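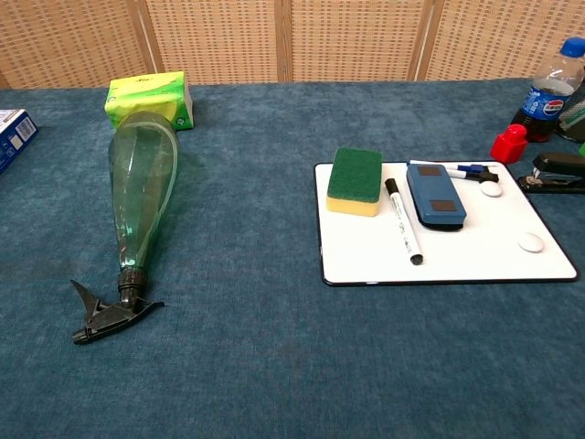 Slide 4: Table setup before an episode, chest camera view.

Leave this one up for a minute so people can read the table.

Task family is "clear and sort." Bottles, tissues and a stapler toward the back, small stuff on the whiteboard. The operator gets a one-line instruction, for example "put the sponge next to the spray bottle," and does it at normal speed.

Point out the spray bottle. It's see-through and lying on its side, so the carpet color comes through the plastic. Our first depth model did badly on clear plastic. Don't go into the fix here, it comes up again in the Provura part.

Point out the two magnets too. Small, round, white on a white board. In the December batch the labelers missed these more than anything else.

Numbers, say them slowly:
- 3493 episodes recorded
- 1464 kept after review

Someone will ask why so many were dropped. Most had the wrong instruction attached, or the operator started before the recording did. A failed grasp is not a reason to drop. We keep those and tag them.

Layouts: Ornella Messina writes the layout list and the operators set the table from it. Items get moved between episodes, the screen stays put. Early on we let people arrange things however they liked - we got the same neat rows over and over.

If short on time, skip the labeling tool (Dumum) and go straight to the Domex comparison.

Next slide: same task, two operators, side by side. Check that the sound is off before playing.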